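Textiles and Claims, Handout 8: Does "organic cotton" mean anything?

Reder sells a plain T-shirt for $54 and says it "saves the planet one wash at a time." Read the hang tag before you believe it. Ask who did the measuring, and against what.
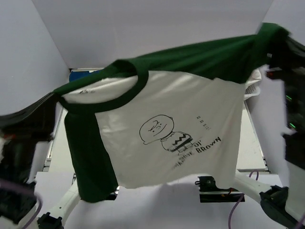
1. The Cloltgate survey

Cloltgate asked 227 shoppers whether they would pay more for organic. Most said yes. Saying yes is free – the survey never checked a single receipt. Treat it as a poll about manners.

2. Water figures

Qudah compares its best farm in August with everyone else's yearly average. I would fail a student for that. Plivness at least prints its method, though it covers only 2 farms.

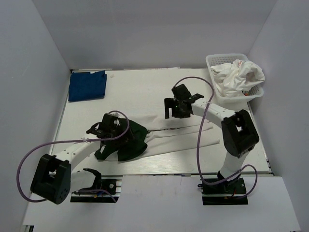 Fig. 2. Work table with two arms.

For next class: bring one label and the source behind its claim, if you can find one.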